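Rorano House Residents' Association
Minutes of the kitchen and common room meeting
Held 11/11/23 in the common room

Present: 4 members of the house group. Apologies were received from 2.

1. Minutes of the last meeting
Agreed with one correction. The shelf order was placed with Pokel, not Sowah.

2. Money
The balance stands at $1,617 after the dishwasher repair. The repair bill was $923 and has been paid in full. No other bills are outstanding.

3. Utensils
The shared drawer has been too full to close since the summer. It was agreed to sort the spoons, chopsticks and skewers on the star-print cloth and give them holders of their own. The beige basket was proposed for spoons.

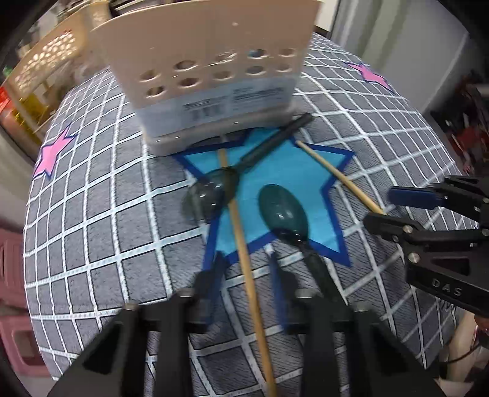 Spoons and chopsticks on the blue star, with the beige basket behind.

One member asked if the label should come off the basket. Agreed that it should, and that a plain one reading SPOONS should go on the front. The holes were thought useful for draining, but a saucer will be needed underneath if the basket stands on the counter.

4. Chopsticks
There was a longer discussion on this. Plain wooden chopsticks and patterned ones have been mixed together, and several have no match.
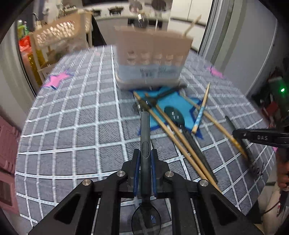 It was agreed to keep matching pairs only. Odd ones will go in the craft drawer. A request to buy a new set from Prirkum was put off until February, when the budget is reviewed. Members who have brought their own chopsticks down from their rooms are asked to take them back or mark them.

5. Skewers
Skewers are to be stored apart from the chopsticks, points down, in a tall holder. The meeting looked at whether a round holder with holes in the side would do.

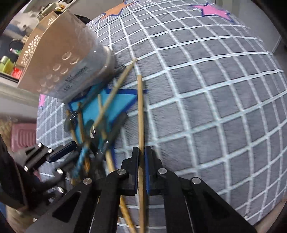

Two concerns were raised. Thin sticks can slip through the holes, and a light holder tips over when the sticks are all on one side. A folded paper towel in the bottom was suggested. Agreed to try this for a month before spending anything.

6. Items that do not belong in the drawer
Cord, pens and small tools are to go to the hall cupboard. Anything not claimed by the next meeting will be given away.
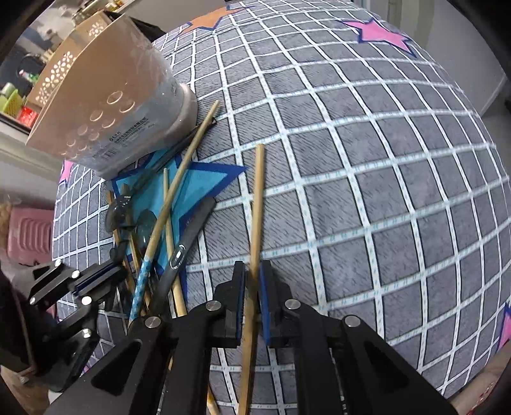

The cloth is to be shaken out and put back in the linen closet after each use. It should not go in the dryer.

7. Other business
The light over the sink flickers. To be reported to the building office.

Next meeting: February, date to be posted on the kitchen door.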